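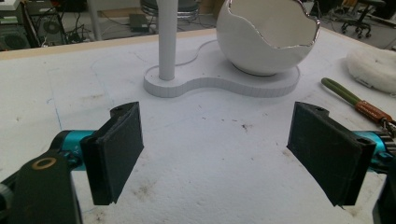 Beispiele für einen lernenden Greifarm zu sammeln war bei uns lange eine zähe Angelegenheit, und deshalb habe ich mich auf das Zomumley-Handset gefreut wie schon lange auf kein Werkzeug mehr. Man nimmt in jede Hand einen Greifer, macht die Aufgabe vor, und aus Bild, Fingeröffnung und Bewegung wird eine Episode, aus der das Modell später lernen soll. Ein Arm muss dafür gar nicht am Tisch stehen. Was mich am meisten interessiert hat, waren die Finger, denn an denen hängt alles: schwarze, leicht raue Platten an türkisfarbenen Metallteilen, mit feinen Schichtlinien und inzwischen auch ein paar Schrammen an den Kanten. Die Schale mit dem gezackten, silbern eingefassten Rand ist unser Lieblingsobjekt geworden, weil sie jede unsaubere Annäherung sofort bestraft. Wer da zu steil ankommt, bleibt hängen, und dann hat man eine Episode, die man besser gleich wegwirft.

Gekauft haben wir das Set im Oktober bei Vasonden, für 798 Euro mit beiden Händen, Kabeln, Ersatzplatten und der Aufnahmesoftware Fundex. Billig ist das nicht, aber unser alter Aufbau mit zwei Führungsarmen hat allein an Kleinteilen mehr verschlungen (ich habe die Rechnungen noch, ich schaue sie nur ungern an). Dazu kommt, dass sich an Führungsarmen immer nur eine Person richtig wohlfühlte, und die war ständig im Urlaub, wenn wir Daten brauchten.

Auspacken und Zusammenbau

Der Karton kommt ordentlich gepackt, die Anleitung ist kurz und an zwei Stellen schlicht falsch. Auf Seite vier sind links und rechts vertauscht, was man erst merkt, wenn die Fingeröffnung in der Software rückwärts läuft. Also alles noch mal auf, Stecker tauschen, wieder zu. Danach lief es! Die Schrauben sitzen gut, die Gelenke haben kaum Spiel, und die Platten lassen sich mit einem einzigen Innensechskant wechseln. Ich hätte mir nur gewünscht, dass dieser Schlüssel beiliegt.

Getragen werden die Greifer über Handrücken und Finger, mit Riemen. Bei meinen eher schmalen Händen musste ich den Riemen bis zum letzten Loch ziehen, und nach einer Stunde spürte ich den Daumenballen. Mit dünnen Handschuhen darunter wurde es deutlich besser. Kollegen mit größeren Händen hatten überhaupt nichts zu meckern und wollten die Dinger gar nicht mehr hergeben.

Die Kabel sind der Punkt, an dem ich am längsten herumprobiert habe. Sie laufen am Handgelenk entlang nach hinten, und wenn man sie zu straff führt, zieht es bei jeder Drehung ein bisschen – genau so viel, dass die Bewegung unnatürlich wird. Wir legen sie jetzt mit viel Luft unter dem Ärmel durch und fixieren sie erst am Oberarm. Ein Winkelstecker wäre mir trotzdem lieber.

Wie sich das Sammeln anfühlt

Großartig fühlt es sich an. Wirklich, ich habe am ersten Nachmittag vergessen, Kaffee zu trinken. Man greift fast so, wie man ohne Gerät greifen würde, nur eben mit zwei breiten Fingern, und nach ein paar Versuchen denkt man über die Hände nicht mehr nach. Das ist für die Daten Gold wert: Die Bewegungen werden flüssig, man zögert weniger, und man probiert auch mal einen Griff aus, auf den man mit den Führungsarmen nie gekommen wäre.

Innerhalb von 14 Arbeitstagen haben wir 700 brauchbare Episoden zusammenbekommen, verteilt auf Umsetzen, Ablegen, Stapeln und das Verstauen von weichem Zeug. Die weichen Teile machen den meisten Spaß und die meiste Arbeit. Ein Klotz liegt immer gleich da, ein Stück Polster oder Stoff dagegen nie, und wer das dem Modell beibringen will, braucht viel Abwechslung in den Anfangslagen. Wir werfen das Objekt deshalb vor jeder Aufnahme ohne hinzusehen auf den Tisch und nehmen, was kommt. Anfangs haben wir es hübsch hingelegt, und das Ergebnis war ein Modell, das nur hübsch hingelegte Sachen konnte.

Ein Wort zur Unterlage: Wir arbeiten auf einer weißen Platte, und ich würde es wieder so machen. Die Software findet Objekte darauf zuverlässig, und mit einem Bleistift kann man sich Umrisse anzeichnen, wenn etwas zwischen den Durchgängen an dieselbe Stelle zurück soll. Flecken bekommt man mit der Zeit dazu, gratis. Ich putze sie inzwischen absichtlich nicht mehr alle weg, in der späteren Umgebung wird der Tisch auch nicht klinisch sauber sein.

Fundex, die Software dazu

Hier war ich skeptisch, bei Hardware aus kleinen Häusern ist die Software oft ein Nachgedanke. Fundex ist schnell, stürzte bei uns in der ganzen Zeit zweimal ab und hat beide Male nur die laufende Aufnahme verloren. Man startet eine Episode, macht die Aufgabe, beendet sie und vergibt ein Urteil: gut, fraglich, weg. Die mittlere Stufe fand ich zuerst überflüssig, jetzt benutze ich sie ständig, vor allem für Durchgänge, bei denen das Ziel erreicht wurde, der Weg dahin aber krumm war.

Sehr gelungen ist die Zeitleiste. Man sieht die Öffnung beider Finger als Kurve unter dem Bild und erkennt sofort, wo jemand nachgefasst hat. Der Export in unser eigenes Format brauchte ein kleines Skript, geschrieben an einem Abend. Schade ist, dass man Aufgabenbeschreibungen nur einzeln ändern kann. Ich habe mich einmal bei einem ganzen Block vertippt („Schlae“ statt „Schale“) und durfte jede Episode anklicken. Bitte, Vasonden, Mehrfachauswahl!

Die Kalibrierung dauert mit Übung 19 Minuten für beide Hände, und man sollte sie nach jedem Plattenwechsel wiederholen. Beim ersten Mal habe ich das ausgelassen, weil alles plausibel aussah. Erst beim Abspielen auf dem Arm schlossen die Finger ein Stück vor dem Objekt. Eine Warnung in der Software wäre schön.

Beidhändig ist noch mal eine andere Welt

Richtig überzeugt hat mich das Set erst, als wir mit beiden Händen zugleich gearbeitet haben. Mit einer Hand festhalten, mit der anderen hineinlegen, das ist für uns Menschen völlig banal und für Lernverfahren eine harte Nuss. Die zeitliche Abstimmung zwischen links und rechts steckt in den Aufnahmen einfach drin, ohne dass man sie irgendwo angeben müsste. Die beiden weißen Dreiecksplatten an den Greifern stören dabei weniger, als ich befürchtet hatte, nur bei sehr engen Griffen muss man aufpassen, dass man die Hände nicht ineinander verhakt.
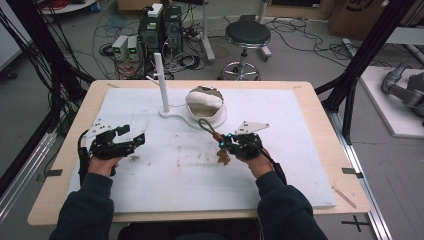 Daithí Costello sieht das nüchterner als ich. Er findet, man solle mit einer Hand anfangen und erst dann zur zweiten greifen, wenn das Modell die einhändige Aufgabe an neuen Startpositionen beherrscht. Beidhändige Aufnahmen seien schnell gemacht, sagt er, aber fünf Leute hätten fünf verschiedene Gewohnheiten, welche Hand hält und welche arbeitet, und das Durcheinander lande eins zu eins im Datensatz. Er würde die Rollen vorher festlegen und auf einen Zettel schreiben.

Da hat er einen Punkt, und wir haben das mit dem Zettel übernommen. Links hält, rechts arbeitet, auch bei Linkshändern. Die ersten Durchgänge fühlen sich für die Betroffenen scheußlich an, danach geht es. Beim Reihenfolge-Argument bleibe ich stur: Wer erst monatelang einhändig sammelt, baut sich den Tisch, die Ablage und die ganze Denkweise für eine Hand und räumt später alles um. Ich würde immer ein paar beidhändige Aufgaben von Anfang an mitlaufen lassen, und sei es zum Üben.

Verschleiß und Ersatz

Die Platten sind Verbrauchsmaterial, das muss man wissen. An den Kanten zeigen sich Spuren zuerst, die Innenflächen halten länger durch. Wir haben einen Satz getauscht und den alten für grobe Sachen aufgehoben. Probeweise hatten wir auch die McPhee-Auflagen drauf, die weicher sind und an glatter Keramik spürbar besser haften. An Stoff kleben sie mir zu sehr, da lässt man los und das Teil kommt einfach mit. Für Geschirr und Ähnliches würde ich sie sofort wieder nehmen, für gemischte Aufgaben bleiben die mitgelieferten drauf. Wichtig ist nur, dass am Roboter später dieselben Auflagen sitzen wie beim Sammeln. Klingt selbstverständlich, wir haben es trotzdem einmal vergessen und einen Vormittag lang den falschen Fehler gesucht.

Der Kundendienst von Vasonden hat auf meine Frage zur vertauschten Seite vier am nächsten Tag geantwortet, freundlich und mit korrigiertem PDF. Auf die Frage nach dem Winkelstecker warte ich noch.

Für wen lohnt es sich?

Für kleine Gruppen, die eigene Aufgaben und eigene Objekte haben und nicht an fertigen Datensätzen hängen wollen, kann ich das Set sehr empfehlen. Auch für den Unterricht stelle ich es mir toll vor, weil die Einarbeitung so kurz ist – unsere Praktikantin hat nach der Mittagspause angefangen und vor Feierabend saubere Episoden abgeliefert. Wer dagegen Kräfte messen will, also wissen muss, wie fest zugedrückt wurde, findet hier nichts. Es gibt nur die Öffnung, und bei empfindlichen Dingen merkt man diese Lücke. Angeblich ist eine Variante mit Kraftsensor geplant, einen Preis hat man mir nicht verraten.

Von mir gibt es viereinhalb von fünf Punkten. Den halben ziehe ich für die Kabelführung und die fehlende Mehrfachauswahl ab. Als Nächstes kommen bei uns Deckel und Schraubverschlüsse dran, da müssen die Handgelenke deutlich mehr drehen, und ich trage nach, wie sich die Gelenke dabei halten.

Mittwoch, 26. November 2025 | von Fatemeh Kordestani
Kategorie: Testberichte, Greifer & Datenerfassung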